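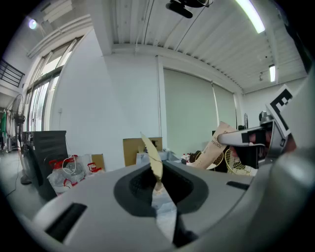

Two hand-held grippers in the demonstration room, with paper in the opening of the nearer one.

Open day walk-round: hand-held gripper demonstration, Darkelley

Filed under: Site Safety / Visitor Events
2 min read

Checked by: Kadri Dzene
Demonstration lead: Samer Jaber
Date: February 28, 2022

1. Floor and walkways – ACTION
Fan cable trails across the floor. Tape it down or move the fan before visitors come in.

2. Grippers – ACTION
Torn paper in the opening of one unit. Clear it with the unit set down, fingers out of the jaws. Tarek to check the second unit as well.

3. Overhead – OK
Ceiling camera mount and its cables looked at from the floor only. Samer has the fixing record.

4. Storage – ACTION
Bags, jug and containers by the black cabinet to go to the store. Cardboard too, unless Tala needs it for the packing task.

5. Lighting and blinds – OK
Plenty of daylight. Leave the two blinds down.

6. Visitor numbers – OK
Groups of 5, with 2 staff to each group. Under-16s watch but do not handle the grippers.

7. First aid and exits – OK
Kit signed for by Tala Daher. Exit route walked with Samer.

Comments: items 1 and 2 must be closed before the first group. Item 4 can wait until the lunch break – next full check in June.

Contact the Darkelley site office | Back to top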